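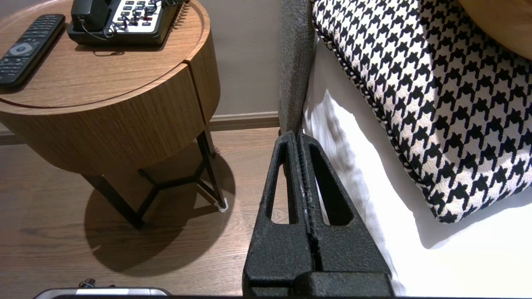

2 min read

Brirkedden grant, progress report for August

Hi all, and thanks for moving our call to the afternoon. It's been a good month, a bit lopsided, but good! Most of the work went into the bedside task: open the round nightstand's drawer, put the TV remote in it, close it again, and leave the phone alone. I know it sounds small next to what we wrote in the proposal. It has been a great way to tell one set of fingers from another, though, and I'd like to stay on it for a while longer.

We ran 2,773 attempts, split between the tapered Patex fingers and our old flat ones, with the same arms and the same Plavilau controller throughout. I'm really happy with the Patex pair. The long slots let them give a little when they meet something solid, and the grip strip holds on to the remote even when we come in crooked (we come in crooked a lot). The flat ones are still better at pressing remote buttons, so I haven't put them away.

The phone is the real troublemaker. 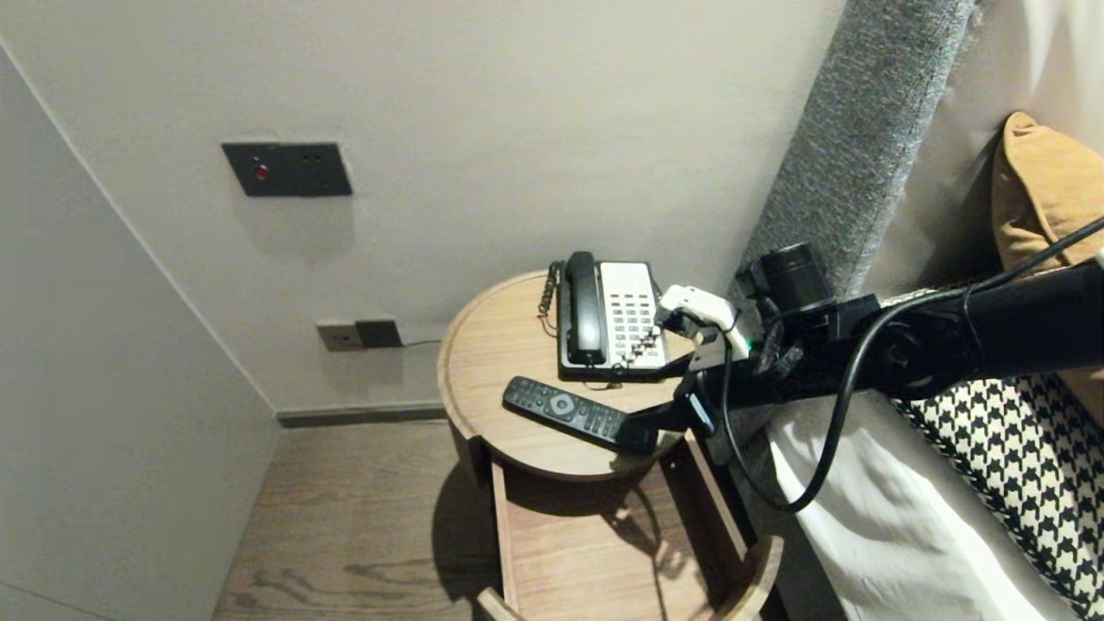
Its coiled cord catches on anything that passes too low, and once it's caught the whole phone starts to travel. So we raised the approach path and told the planner to treat the cord as a fat block. That cost us some speed, and I'd call it a fair trade for now. Our own arm cables need the same kind of attention. I've rerouted them twice and I'm still not in love with the result, so there's a small line for cable clips in next month's spending.

The second half of this report covers cameras and the controller. If you only care about the fingers and the money, you can skip to the end.

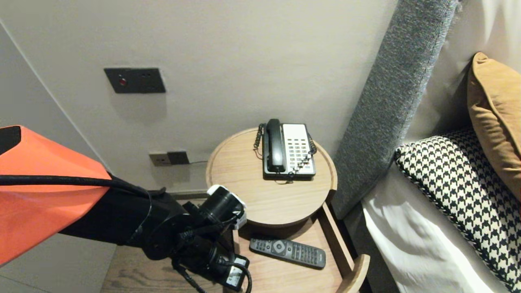

Cameras and controller: 1 min read

We kept video from both the head camera and the wrist cameras for 2,338 of the attempts. The rest were from the first days, when the wrist feeds kept dropping out (a bad hub, now in the trash). The head view is lovely for deciding where to go. Once the gripper is down by the drawer, the wrist view earns its keep, and the switch between the two is where we lose time.

The Plavilau controller used to take 42 milliseconds to make that switch, and after the last update it's down to 30. You can feel it! The arm no longer does that little pause over the tabletop. I still want to try the Carrillo controller before we commit, and they've promised me a loaner.

Curved wood is my other headache.
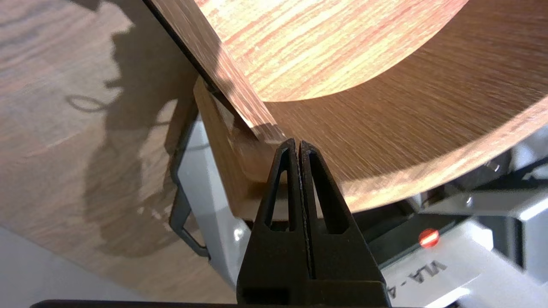 Glare is worst close up, when the light comes down on the grain and the face of the panel washes out. Locking the exposure helped a bit, and a dimmer lamp helped more, but I don't want a system that needs a dim bedroom. Next month I'll run the same task with the lights left however they happen to be.

On money, we're a little under budget, mainly on spare parts. I'd like to move what's left into a second pair of Patex fingers, if that's okay with you. Could you let me know before our next call?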